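Povar Asks Why "50 Percent Less Waste" Never Comes With a Scale

2024-01-23 | 5 min read | 10 shares
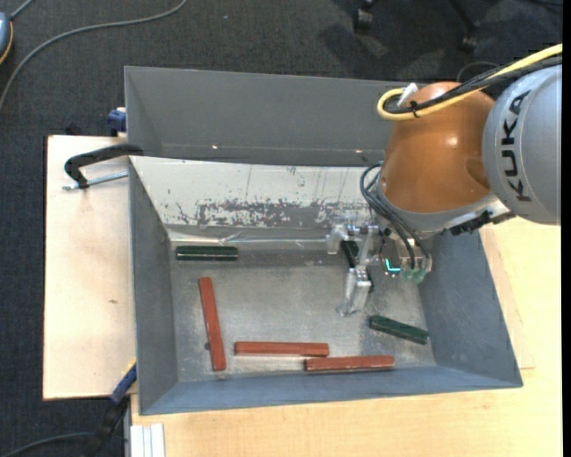
Consumer group questions claims made for snack bar packaging

Povar, the shoppers' group that checks claims printed on food packaging, today published its review of the "less waste" labels now found on many boxes of snack bars. The group read the small print and wrote to the companies. It came away doubtful.

The review looks at three brands sold in regional grocery chains: Greltness, Groen and Diseck. All three say their new boxes cut packaging waste. Greltness puts the figure at 50 percent. Groen says "up to 50 percent," which leaves plenty of room underneath. Diseck gives no figure and prints a green leaf.

Povar asked each company the same question: less than what? Greltness replied that its new box was compared with "a typical carton in the category." It did not say which carton, who makes it or whether anyone still sells it. Groen sent a brochure. Diseck had not answered by the time the review went out.

"A percentage needs something to be a percentage of," said Ovidiu Tudose, who wrote the review. "I asked for the weight of the old box and the weight of the new one. That is two numbers. I got a brochure with a waterfall on it."

The review also takes up the matter of box size. Greltness used to sell its bars in boxes of 10 and now sells them in boxes of 5. The new box is smaller and uses less cardboard, and the company counts that as a saving. A household that eats the same number of bars will buy two boxes where it once bought one. Povar could find no sign that the claim allows for this.

Wrappers are left out altogether. In all three cases the claim covers the outer carton only, a limit that appears in small type on the bottom flap, if it appears at all. The wrapper around each bar is the part most shoppers cannot put in curbside recycling, and none of the companies say it has changed.

Povar also surveyed shoppers by mail and received 1,556 replies. Most who answered said they took "less waste" to mean the whole product, wrappers included. The group notes that people who return a mailed survey about packaging may care more about packaging than most, and it makes no larger claim for the result.

The group does not say the labels are false. It says it was given no way to tell, and that shoppers have even less to go on.

Povar is asking the three companies to print the old and new package weights side by side, per bar, with wrappers included. It has asked for replies by the end of February and says it will post them in full, brochures and all.

The full review is free from Povar by mail or at its office. Copies of the letters to the companies are attached to it.

0 comments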